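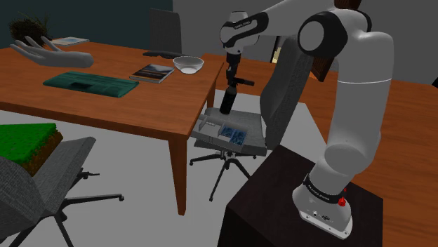 The first message I ever got about these readings asked why anyone would keep a kitchen scale log for that long when you could just buy a better scale. Fair question! I wrote back that I already had the better scale, and that was more or less how the whole thing started.

Drokach Readings – README

What's in here

Drokach is a set of readings from three cheap measuring instruments I used at home: a spring balance, a digital kitchen scale and a dial thermometer. There are 228 readings altogether. I took every one of them myself, wrote it in pencil in a notebook, and typed it up later the same evening (mostly at the dining table, with the radio on). It's small data. If you're looking for something to train a big model on, keep looking. If you teach a class on measurement, or you want to see what drift and sloppy reading look like in real numbers, I think you'll have fun with it.

The spring balance is the hanging kind with a hook, sold under the name Grimshaw, and I found it in a box of fishing gear. The kitchen scale is a Wekix. The thermometer has no name on it anywhere, so in the files it's just called dial.

Files

readings.csv – everything, one reading per row
weights.csv – the reference weights and what they're supposed to weigh
notes.txt – my notebook remarks, typed up with the swearing taken out
old/ – my first attempt at the same thing, with a different column order. Please don't mix it with the main file. I did, once, and lost an afternoon.

Columns in readings.csv

id – a plain running number
instrument – grimshaw, wekix or dial
reference – the value I was trying to measure, in grams or degrees Celsius
reading – what I read off the instrument
unit – g or C
room_temp – air temperature next to the instrument, in Celsius
time – morning, noon or evening
session – which sitting the reading belongs to, so you can group them
flag – blank, or one of the letters explained further down

Blank cells mean I forgot to write something down. They don't mean zero. I went back and forth about filling in the missing room temperatures from the readings on either side, and decided you can do that yourself if you want it.

How I took the readings

For the two scales I used a set of brass weights from a retired balance kit. I had them checked at Drurano, a little calibration shop near me, before I began in April, and the values they gave me are the ones in weights.csv. Put the weight on, count to five, read the number, take the weight off, let everything settle, and go again. On the spring balance I read to the nearest half division, with my eye level with the pointer. Early on I was standing up and looking down at it, and you can see it in the numbers. Those 54 readings carry the flag P, for parallax. I left them in on purpose – they make a lovely classroom example, since the error all leans the same way.

For the thermometer I used a big pot of stirred water and a borrowed glass thermometer as the reference. That's a weaker reference than the brass weights, so go easy on any conclusions about the last half degree.

Flags

P – parallax, see the part about the spring balance
B – low battery light was on (kitchen scale only)
D – there was a draft, usually because I'd left the back door open
R – I wrote down one number, crossed it out and wrote another. The second one is in the file. The first one is in notes.txt.

Things I know are wrong with it

The Wekix switches itself off after a while and zeroes again when it wakes up, and I didn't always note when that happened. If you see a small jump in the middle of a session, that's my best guess at the cause.

The spring balance reads heavier late in a long sitting than at the start. I'd love to tell you that's the spring relaxing, but it could just as well be me getting tired and lazy with my eye. I can't separate the two with what I recorded.

The 65 thermometer readings bunch up in the middle of the dial. I didn't have the patience to wait for ice water every time, and near boiling the steam made the glass hard to read. So the ends of the range are thin.

One person took all the readings, and I have a habit of liking even numbers. Plot the last digit of the spring balance column and you'll catch me at it.

Using it

Do what you like with the files – copy them, chop them up, put them on a worksheet. A mention of Drokach would be nice. If you change any values, please rename the file so the two versions don't get tangled up.

The file opens fine in any spreadsheet. Decimal points are dots, the separator is a comma, and the first row is the header. If your program expects commas for decimals, set that before importing, or 12.5 may come in as a date (ask me how I know).

Changes

Second version: fixed two rows where the unit said C for a weight. Split the flags into single letters. Moved the first attempt into old/.

First version: put the thing online.

Still to do: more cold readings for the thermometer, and a fresh set with the Wekix on new batteries.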